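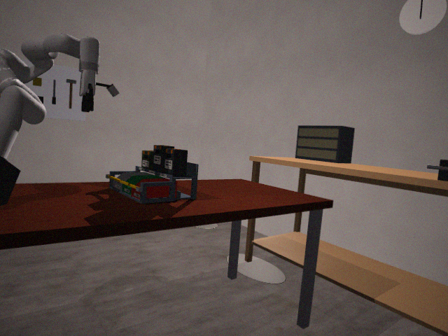

Chapter 6
Where the Examples Come From

I learned to teach robots the way a lot of people do, which is to say badly, at night, with a game controller in my lap. It was November, I had a simulated workshop on my screen, and my job was to get 400 good runs of an arm picking a box off a parts caddy and setting it down on a shelf. I figured it would take a weekend. It took most of the month, and when I trained on what I'd collected the arm reached confidently for a spot a few inches to the left of every box it was shown.

The training code was fine. The network was fine (I checked it so many times I could have recited it). My examples were the trouble, and this chapter is about how to avoid making the same ones I did.

So far in this book we've treated the data as something that shows up at the door. Chapter 4 gave you a folder of recorded runs and asked you to fit a policy to it. Chapter 5 had you swap one kind of network for another and compare the scores. Now we go back a step, to the part where somebody has to sit down and make the folder.

6.1 What counts as an example

Let's get our words straight first. When I say a demonstration, I mean one complete try at a task, from the starting pose to the moment you press stop. Inside it are a lot of little steps, and at every step we save two things: what the robot could sense, and what it was told to do. A learning system of the kind we built in Chapter 4 looks at all those pairs and tries to guess the second from the first.

That sounds harmless until you think about what the system can't see. It has no idea that you paused because your phone buzzed. It doesn't know you swung wide around the hammer on the wall out of nerves, or that you always went for the nearest box first. It just sees an arm that sometimes stops in midair and sometimes takes the long way around, and it'll learn to do both.

My own habit was worse. I started every single run with the gripper closed and hanging over the table in exactly the same place, and I never moved the caddy. Not once in 400 runs! The arm didn't need to look at the boxes at all. It could do nicely by playing back one average motion, and that's pretty much what it learned. Then I shifted the caddy for the test, and off it went to the old spot.

6.2 Why we start in simulation

We'll do all the collecting in this chapter in Natden, the workshop simulator you installed back in Chapter 2. I like it for teaching because a bad run costs nothing. You can drive the arm straight into the drawer cabinet, say a few words, hit reset, and be back where you started before your coffee cools. You can also change the layout between runs with one line in the setup file - caddy position, table height, lighting, what's hanging on the tool board.

Simulation has its own traps, though. Friction is too kind, lighting is too clean, and things tend to sit exactly where the file says they do. Irena Domański, who read an early draft of this chapter, wrote "says who?" in the margin next to every place I'd claimed that a simulated grasp was as good as a real one. I took most of those claims out. We'll come back to the ones I kept in Chapter 9, when we move to real arms.

6.3 How many is enough?

Everybody asks this one first, and I can't give you one number. What I can give you is a story. After my first attempt flopped, Mireille Moulin lent me a set she had collected for nearly the same task. She had 519 runs, not so many more than mine, but she had moved the caddy before each one, started the arm from a different pose each time, and thrown in a batch where she missed the box on purpose and then recovered. Her policy worked the first afternoon I trained it. I then went and collected 2000 more of my own in the old style, out of pure stubbornness, and still couldn't match her.

For the exercises you'll need 700 runs, split across three layouts. Please don't do them all in one sitting. Your hands get tired, your paths get lazy, and the last hour of data will look nothing like the first.

Before you record anything, open the setup file and find the block marked "start pose." We'll begin by changing that.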